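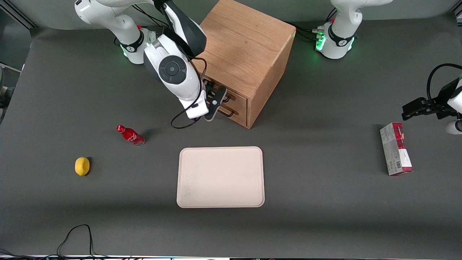 Why do prices so often end in a nine?

Habit, mostly, with a little arithmetic on the side. Shoppers read from left to right and give the first digit more attention than it deserves, and sellers have known this for a long time. Once enough stores were doing it, a price ending in a plain zero began to look like a typing mistake.

Chapter 9
The Price on the Tag

You have been setting prices since you first traded half a sandwich for a cookie. You may have set them badly. Most people do, and plenty of them go on to own stores.

This chapter looks at how a seller arrives at the number on the tag. In Chapter 8 we drew two lines on a graph, one sloping up and one sloping down, and admired the place where they crossed. Students sometimes leave that chapter with the idea that shopkeepers own a copy of the graph. They own a calculator, a stack of bills, and a strong opinion about the store across the street.

Consider Sidthorpe, a town with 2 furniture stores. Vorum sells dressers and bookcases to people who intend to keep them. Oksanen sells them to people who are moving in June. Both stores carry a plain bedside table from the same supplier, Zumik, and both pay the same amount for it. In March, Vorum put its table on the floor at $172. Oksanen looked at that number, thought hard, and charged $2 less.

Neither store ran a study. Vorum took what it paid, added enough to cover rent, wages and the free coffee, and rounded until the figure felt respectable. Economists call this markup pricing. Oksanen let Vorum do the work and then copied the answer with one small change, a method that will be familiar to anyone who has sat in the back row of a math class.

Would a customer cross town to save $2? Some will, and will spend more than that on gas. Others will pay extra at Vorum on the theory that the dearer table must be the better one, although the two came off the same truck. Section 9.1 deals with costs and markup. Section 9.2 takes up what happens when sellers watch each other, and Section 9.3 turns to the buyers, who are harder to explain.

Before you read on, write down the last thing you bought and what you paid for it. Next to that, write the most you would have paid. Keep the page, as you will need both numbers for the first exercise.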